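Bean patties that stay together

I cook without meat on most days, and the question I get most often is why the homemade patty breaks in the pan. Usually it is too much water. After you rinse the beans, spread them on a dry towel and leave them alone while you chop the onion. Margit Wikström, who taught me this recipe, puts the beans in a low oven for a short time, and that works also.

For 200 grams of cooked black beans I use 2 spoons of oats and 3 spoons of breadcrumbs. Mash with a fork. A machine makes the beans into a paste, and the patty becomes soft inside. Leave some beans whole.

Fry the onion first and let it cool. Raw onion gives water later, when you don't want it. Salt goes in last.

Shape the patties with wet hands and put them in the fridge for as long as you have patience. I make mine on Saturday morning and fry them in the evening. Turn each one only once, with a wide spatula, when the edge is dark.

They freeze well before frying. Put baking paper between them, otherwise you will need a knife. 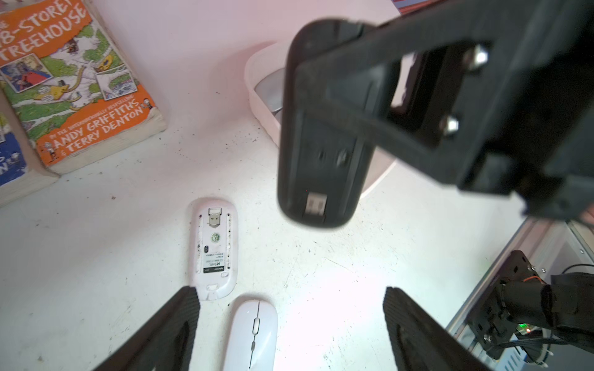 Tofu needs the same care with water. Wrap the block in a clean towel, put a small cutting board on it, and then something heavy on the board. You don't need to buy a press. A thick paperback like the Treehouse book with the orange bands on the cover is a good size for one block, and two are better if the tofu is very wet. Keep the book inside a plastic bag. Change the towel once, when it feels wet through, then cut the tofu and fry it the same day.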